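Grerkell Glass Can Cups With Bamboo Lids: Review After a Season of Iced Coffee

Thursday, September 20, 2018
Reviewed by Shih-chieh Peng
8 min read
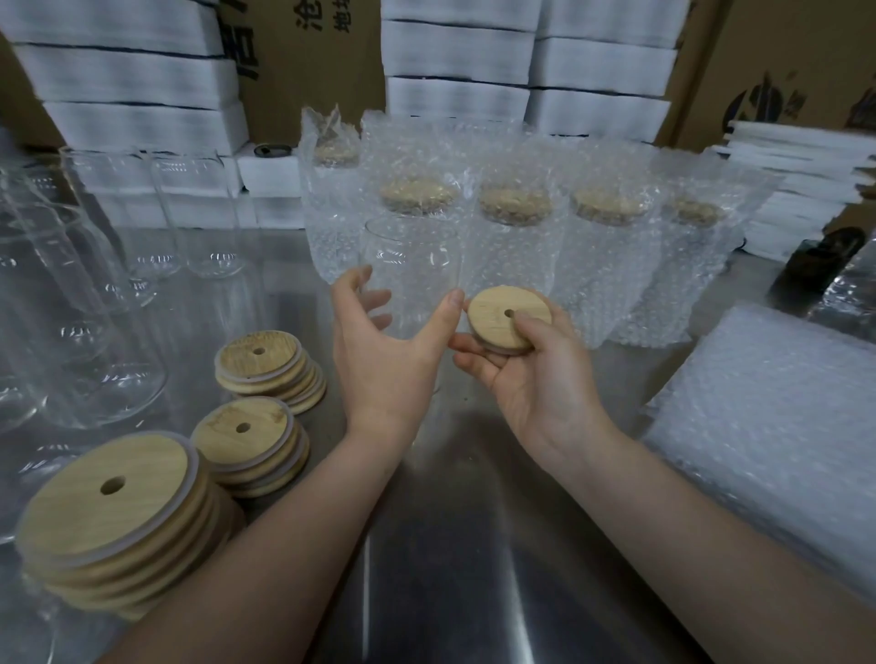
The Grerkell can cup and its bamboo lid, with more of both on the table.

I run the drinks side of a small lunch counter, and in the spring I went looking for a reusable glass for customers who sit down with an iced coffee or a milk tea. We had been using plastic tumblers. They scratched, they held on to the smell of coffee, and they looked tired after a few months in the dish machine. I bought one case of the Grerkell can cups to try, then a second. We have 44 glasses in use now, and I have a set at home as well.

The shape is the one you have probably seen in a lot of cafes by now. It is a straight glass in the form of a drink can, narrowing at a rounded shoulder just under the open top. The lid is a round piece of bamboo with a straw hole through it and a pale sealing ring underneath. You press it on and put a straw through the hole. There is no logo on the ones we bought, and I was glad of that.

Packing and delivery

Both cases came well packed. The glasses traveled in foam boxes with bubble wrap and the lids came separately, so you have to match them up yourself. It takes a while if you have bought a lot of them, and you will want a clear table to do it on. We had one broken glass in the first case and none in the second. Grerkell replaced the broken one after I sent a picture, though I waited until the next order for it to show up.

Go through the lids as you unpack. Bamboo varies, and I found a few with a rough spot inside the straw hole. A small piece of fine sandpaper took care of that. One lid had a ring that had not been seated all the way into its groove. I pushed it in with a thumb and it has been fine.

The glass

The glass is clear and has a good heavy base. It feels steadier on a tray than the thin can glass we tried before it, the one sold by Zomero. That one was cheaper and lighter, and it tipped if you set it down at an angle. I don't miss it.

Capacity is listed as 400 ml. I measured one with water and got there when it was filled right to the top. Once you leave room for the lid and put in a decent amount of ice, you will have less drink than you might expect. For us the size works. If you sell a large iced drink, buy a bigger glass.

The rounded shoulder makes the glass pleasant to drink from without the lid. It also makes the glass harder to clean. A hand fits partway in, depending on the hand, and a sponge tends to skip the area right under the shoulder. Milk drinks leave a film there if the glass sits. We keep a bottle brush at the sink for this and it does the job. In the dish machine the glasses come out clear as long as they go in upside down and are not packed too close. I have not seen any clouding yet.

We have broken three since spring, all of them dropped on the floor. I have not had one crack from a temperature change, but I also don't pour hot espresso straight into a cold glass. We put the milk and ice in first. The maker says the glass is for cold and warm drinks, and I would not push it further than that.

The lid

The lid is the reason most people buy this set, and it is where I have the most to say.

It looks good. The bamboo is light tan with a faint grain, and it dresses up a plain drink. Customers mention it. The ring gives enough grip that the lid stays on when the glass is carried on a tray or moved around a desk. It also keeps flies out, and we eat outside for half the year.

It does not seal. There is an open hole in it, so nobody should expect it to, but I have had customers ask if they can put one in a bag. They can't. Tip the glass and the drink comes out through the hole, and if you tip it far enough the lid comes off too. A silicone plug for the hole would be a nice thing to include. Bellari sells a similar set with plugs in the box, at a higher price.

The hole is sized for an ordinary straw. A wide boba straw will not go through. I asked Grerkell about a version with a larger hole and was told one might be out in November. I would buy a dozen of those if it happens. For now, tapioca drinks go out in something else.

Care is the weak point. The lids can't go in the dishwasher and they can't be left to soak. We wash them by hand in warm soapy water, rinse, wipe them, and stand them on edge in a rack overnight. My coworker Yung-ching Mok stacked a batch while they were still damp in the first month, and two of them picked up dark spots around the hole. They sanded out, mostly, but I took both out of service. Since then the rule is that nothing gets stacked until morning.

Once dry, they do stack well. The lids are all the same size, so they sit flat on top of each other and take up very little shelf. A tall pile will start to lean, so I keep them in short ones.

A light coat of food-safe mineral oil now and then keeps the wood from looking chalky. I do it every few weeks. The first coat soaked in fast. Take the ring off before you oil, wash it by itself, and let it dry before putting it back. The rings come off easily and have not stretched. I would still like to see spare rings for sale, and at the moment you have to buy the whole lid.

At home

I use mine for cold brew and for overnight oats. The oats work fine in the refrigerator for one night, but the straw hole lets in whatever the onions are doing, so I lay a bit of wax paper under the lid. With one or two lids to wash, the hand washing is no bother at all. With 30 of them at the end of a shift, you feel it.

The glasses fit in the cup holder of my car. I would leave them at home anyway.

Compared with the others

The Zomero can glass costs less and comes without a lid. The walls are thin and it is too easy to knock over. Fine for occasional use.

The Chien tumbler has a glass body and a plastic lid that goes in the dishwasher. It is the practical choice for a busy place with no time for hand washing. It doesn't look like much.

The Bellari set is the closest match. The lid plugs are useful and the bamboo felt a little smoother out of the box. I could not see a difference in the glass that justified the price.

Good points: clear, steady glass; lids grip well and look nice; solid packing.

Bad points: hand-wash lids that have to dry all the way; straw hole too small for boba; no spare rings; awkward to clean under the shoulder.

Rating: 8 out of 10 for home use. For a cafe I would take a point off, and I would order extra lids with the first case, so that there is always a dry set ready while the others are in the rack.

Contact | Copyright 2018 | Back to top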